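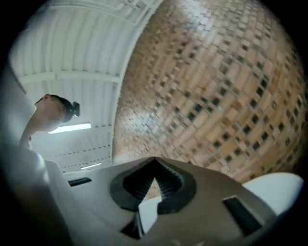
2 min read

15/08/2024

The packing room at Casthorpe has a ribbed white ceiling, strip lights and one brick wall, orange and tan, with small dark squares all over it. Murray Tamihana wanted to paint that wall in April. I said leave it, and we did.

We moved in with 40 crates and a bench that was too low. Rostislav raised it on blocks — my back has been better for it. The bench now runs lengthways, so two people can work without passing things over each other.

Tie long hair back before you start. Tape goes on the left, labels on the right, knives back in the tin.

The next order is 366 parcels for Cludville. Iveta is cutting the card for it tomorrow and I still need to ring about more tape.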